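Fomura kit, block stacking set. README

Review notes and data card for the demo recordings
Kept by Halima Kashindye. Shout if something is wrong, I update this when I can.

What's in the folder

Recordings we made while trying out the Fomura two-arm kit, stacking task only. 200 episodes, teleoperated, no autonomous runs. Plus the config we used, plus my notes on whether the kit is worth the money. Notes are further down, skip to them if you don't care about the data.

Folders:

episodes/ one folder per episode, numbered from 0
config/ arm limits, gripper settings, camera settings
calib/ calibration results, see warning under Known problems
notes/ my scribbles as text files, not tidied
tools/ two scripts, one to play back an episode, one to check for gaps

Total size is 67 GB unpacked. Don't put it on the shared drive, it has been full since July.

The kit

Fomura sell it as a two-arm package: arms, parallel grippers, wrist cameras, head camera, controller box and the Istura software for recording. Ours was a trial unit, lent by the reseller (Ondieki). We did not pay for it and they haven't seen this file before you.

Setup took an afternoon. The printed guide is good up to the point where you network the controller, then it just stops and sends you to a web page that wants a login. Ondieki sorted us a login next morning. Ask for it before the box arrives.

Power: one plug for the arms, one for the controller. Controller has to be up first. If you do it the other way round the right arm doesn't get found and you have to start again. Not in the guide.

The task

Three cubes. Red, green, yellow. Stack them with red at the bottom, green on top of it, yellow last. Start positions changed by hand between episodes, anywhere both arms can reach without stretching. No markers on the table.

Operator picks which arm does which cube. We didn't force it. Most episodes the left does the last cube, so if you train on this expect a left-hand habit, you may want to mirror some of it.

Success = all three stacked and grippers open and clear. Anything else is a fail. Fails are kept, marked in the label file, not deleted. A cube that falls and gets picked up again still counts as a success if it ends up right, but it gets the "recover" tag as well.

Yellow cube in the left gripper, red and green already stacked:

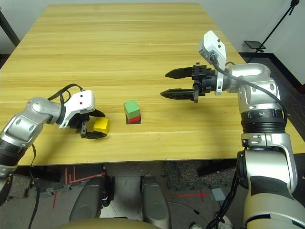
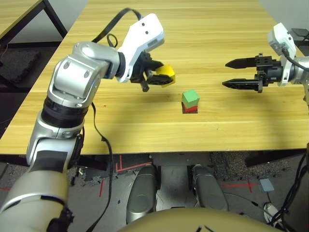 Labels

One labels.txt per episode. Plain text, one field per line:

result: success or fail
tags: recover, slow, bump, two_arm (can be empty)
order: colours in the order they were placed
operator: a letter, not a name
comment: free text, mostly blank, sometimes rude, sorry

"bump" means the gripper or a held cube touched the stack when it shouldn't have. "slow" is my judgement only. I watched every episode once at double speed and tagged as I went, so treat tags as decent but not gospel. Nobody has checked them after me.

What is recorded

Head camera, both wrist cameras, joint angles for both arms, gripper opening, gripper command. No force data, the kit doesn't give you any. Fomura list a force add-on but it wasn't part of the trial.

Joint data and video are stamped off the same clock. Istura writes its own index file per episode, leave it where it is or playback won't open the episode. I lost an evening to that.

Audio is not recorded.

Playing it back

Go to tools, run the playback script with an episode number. Space to pause, arrow keys to step. Needs the Istura reader installed, the free one is fine. If the window comes up black, the index file is missing or you've renamed the folder. Dont rename the folders.

The gap checker prints any episode where frames went missing. Run it after copying. It takes a while and prints nothing if all is well, which made me think it had hung.

Known problems

Calibration was redone after episode 10. Episodes 0 to 10 use the old file, everything after uses the new one. Both are in calib/, named old and new. Mixing them up puts the right arm visibly off.

Right wrist camera sometimes drops to a lower frame rate for a second or two. The gap checker catches it. Unplugging and replugging the camera cable at the controller end cured it for the rest of that session, but it came back another day.

Error 824 shows up in some of the logs. It's a controller warning about the network being slow to answer. Recording carries on, data looks fine. Ondieki asked Fomura for us and were told to ignore it. We have ignored it.

Light changes through the day. Blinds were left as they were. If you want even lighting this is not your set.

Is the kit any good

Short version, yes for this kind of work, with moans.

Good: the arms are smooth at low speed and that's what you want for cubes. Gripper opening is repeatable. New operators were stacking within their first session, and I include myself, I'm clumsy. Istura starts and stops an episode with one pedal press so your hands stay on the controls. Wrist cameras come already mounted and in a sensible place, we never moved them.

Less good: cables. They run along the outside of the arms and you think about them the whole time you're reaching across. Fomura do sell clips. They should be in the box. We ended up with cable ties.

Also less good: the long gripper fingers are lovely for picking and a nuisance for letting go close to a stack. If you open too quickly you nudge the cube you just placed. Half the "bump" tags are this. Slow the opening speed in config/ and it gets better. Default is far too quick in my opinion.

The head camera view is fine for watching a stack but you lose depth a bit, so operators lean on the wrist view for the last bit of the drop. A new operator should be told this at the start, we weren't.

Support: Ondieki answer the phone. Fomura's own help desk is email only and took days.

We looked at Istetti's kit on paper as well. Didn't get a unit so I can't compare properly. Their recording software looked more basic, and the cameras are extra. That's all I've got on it.

Would I buy one: yes, with the clips, and only if the login business is sorted at the time of order. I'd leave the force add-on until someone here has a task that needs it. Cubes don't.

Using the data

Internal use and teaching, free to do what you like. Ask me before it goes outside the building, the trial agreement has a paragraph about publishing recordings and I need to re-read it. If you use it in a report put "Fomura trial set, stacking" and my name.

No faces in the head camera video that I noticed. If you spot one, tell me the episode number and I'll pull it.

To do

- write up the mirror script, at the moment it only lives on my laptop
- split into train and test properly, currently there's no split
- second pass on the tags, ideally by somebody else
- get the config comments into English, some are Fomura's own shorthand
- send the gripper speed note to Ondieki, they asked for feedbcak and I said I would

Changes

v3: added recover tag, went back over all episodes for it
v2: new calibration file, fixed the order field in the labels
v1: first dump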